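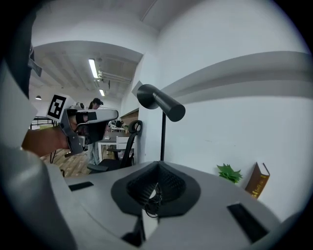

How long does it take to show a robot a new job by hand? An afternoon for something simple, and most of a week once cloth is involved.

Candela Llorente, who runs demonstrations at Skistano, has the shoulders to prove it. "You hold the gripper and do the chore as the robot would," she says. "Then you do it again. We wanted 600 goes at folding a tea towel. I no longer own any tea towels."

She used to drive the arms remotely, with a headset and a slight delay. "Like buttering toast by post," she says. Holding the tool is quicker, though it picks up her bad habits too. Five of her colleagues now take turns, and the trained arm has inherited a small, pointless flourish at the end of each fold. Everyone blames Candela.

Would she let it loose in her own kitchen? "In December, perhaps. It can do the sprouts."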